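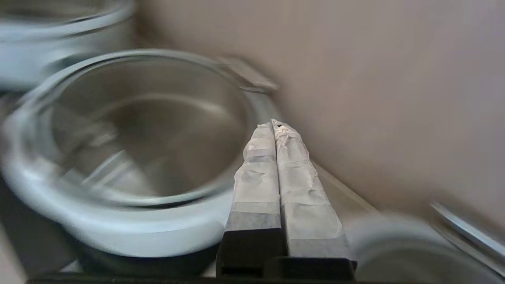
Gripper fingers with off-white wrapping. Photo: Brornivau

Brornivau Opens Public Preview of Pruven 10 Desktop Email Software

New version brings offline search, shared mailboxes and a rebuilt calendar; final release planned for July

FISTHAM, Jun 2, 2021 – Brornivau, the developer of email and calendar software for small offices, today opened the public preview of Pruven 10, the next major version of its desktop mail program. The preview is available at no charge to all current license holders and to new users who register on the company's website.

Pruven 10 replaces the program's search engine, which had remained largely unchanged since the product's early versions. Messages and attachments are now indexed on the user's own computer, and searches can be run with no network connection. The index is encrypted with the same passphrase that protects the local mailbox. Users who do not want a local index can turn it off for a single account or for the whole program.

The calendar has also been rebuilt. Invitations sent from other common calendar services now open directly in the day view, and time zone changes are shown next to the original time of the meeting. Recurring events can be edited from any date in the series without creating a duplicate entry, a problem that made up a large share of the support requests received for Pruven 9.

"Our customers spend much of their working day in this program, and they have told us plainly where it slowed them down," said Ismail Bennani, head of product at Brornivau. "Search was the first item on that list and the calendar was the second. We would like as many offices as possible to try both in the coming weeks and report what they find."

Shared mailboxes, previously sold as a separate add-on, are included in the standard license beginning with this version. Up to 20 people can work in a single shared mailbox. A message being answered by one person is marked for the others, and drafts can be handed over with a short internal note that is never sent to the recipient. Customers who purchased the add-on within the past year will receive a credit toward their next renewal.

The interface is available in 26 languages. Right-to-left layouts have been revised throughout the program, including the message editor and the printed calendar.

The preview also contains 141 fixes to reported faults. A full list appears in the release notes, together with the known problems that remain open. Among these, printing from the week view may leave out all-day events, and signatures containing large pictures may load slowly the first time a message is opened.

Brornivau advises customers to install the preview on a separate computer or under a separate user account. The mailbox format has changed, and a mailbox opened in Pruven 10 cannot be opened again in Pruven 9. The installer offers to make a backup copy before it converts any data – the company strongly recommends accepting this step.

Filter rules written with Tawfik, the company's companion tool for sorting mail, will carry over to the new version. Rules that call outside scripts must be approved once by the user after the upgrade.

Availability and Pricing

The preview of Pruven 10 can be downloaded from the customer area of the Brornivau website. It will expire when the final version is released, which is planned for July. Customers with an active maintenance plan will receive the final version at no added cost. Prices for new licenses will remain unchanged.

Pruven 9 will continue to receive security updates for one year after the release of Pruven 10.

About Brornivau

Brornivau develops email, calendar and mail-sorting software for small and mid-sized offices. The company is based in Fistham and sells its products directly and through resellers.

Media Contact

Brornivau Press Office, Fistham
Product screenshots and logos are available on request.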